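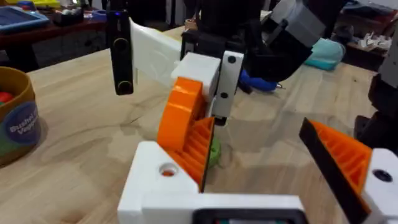

Wike Home Forum > Furniture > Tables

Light wooden table, oil or lacquer?

sistura_fan
7/3/19
Hello all. I have a light wooden table with pale grain lines which I like very much, and I want that they stay pale. It is used every day for hobby work, so many small things are put on it and pushed over it. The seller at Jikasell told me to use Ponetti clear oil. My neighbor says lacquer only. What do you use? Please excuse my English.

oldplank344
Lacquer. Oil makes light wood yellow, I have seen it on two tables in my own house. With a water-based lacquer the color stays almost the same.

Mirtel
I do not agree with oldplank344. A lacquered top looks good until the first deep scratch, then you must sand the whole surface. With oil you repair only the bad spot. I put white-tinted oil on mine in June and the grain is still pale.

oldplank344
One month is not a test, Mirtel. Write again after one winter.

Mirtel
My older one has five winters :) Same oil, same color. But I wipe it again every spring, this I must admit.

sistura_fan
Thank you both. Is there a danger that the oil leaves marks on the things that lie on the table? I have small plastic parts, some of them light green, and I would not like them to become sticky.

gluepot19
Only if you do not wipe off the extra oil. Wait 15 minutes, then rub with a cotton cloth until no more comes off. Leave it alone for a week. And please lay the used cloth flat outside to dry, it can start to burn by itself when it is folded.

oldplank344
With lacquer you do not have this problem with the cloth.

sistura_fan
I will try the white oil first on the bottom side, where it is not seen. Does a 500 ml can suffice for two coats?

Mirtel
For a normal table, yes, and you will have some left.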